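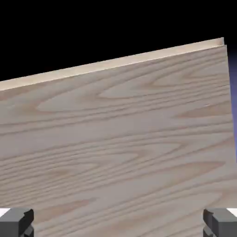

The tenants in Westau wrote to us that the stairs were their first wish, before the windows and before the heating, and that they would not like to wait another winter for them. We have therefore changed the order of the works, as agreed with your office by telephone.

Repair of the old school house in Westau
Progress report to the Bronell Fund
13th October

Works done in this period

The stairs between the ground floor and the first floor are finished. The old treads were too worn to be turned over, so all of them were replaced. The handrail could be kept – it was only cleaned and fixed again to the wall. On the upper flight the work is still going on, and tenants on the second floor use the back stairs in the meantime.

The roof above the former classroom is closed. The company Flusov delivered the tiles in two parts, the second one later than promised, and the scaffolding had to stay longer than we planned. The rent for it was 233 euros more than in the budget. We have covered this from the line for small repairs and ask you to confirm that this is in order.

In the cellar we found damp behind the old coal store. The wall was opened and is drying now. We cannot say yet if the plaster must be removed on the whole length or only at the corner. The building office of Czerwiński will measure it again before we decide.

Works not done

The windows on the street side have not been ordered. The heritage office asked for a new drawing of the glazing bars, and we sent it later than we should have. We are sorry for this delay. The answer is expected soon, but the windows will not be in place before the frost.

Money

From the third instalment, 2000 euros are not spent. We would like to keep this sum for the cellar wall. The tenants' association collected 100 euros at the summer fair and wishes to use them for a notice board in the entrance. This does not touch your grant, but we mention it so that the accounts are complete. The invoices are in Annex 3.

Next steps

Until December we want to finish the upper flight, paint the entrance and have a decision about the cellar. The electrician can begin in the entrance only after the painting, so the two works must follow each other closely. If you wish to visit the house, please write to us some days before – the front door is locked during the day while the stairs are being worked on.

The next report will come together with the final list of costs for the roof.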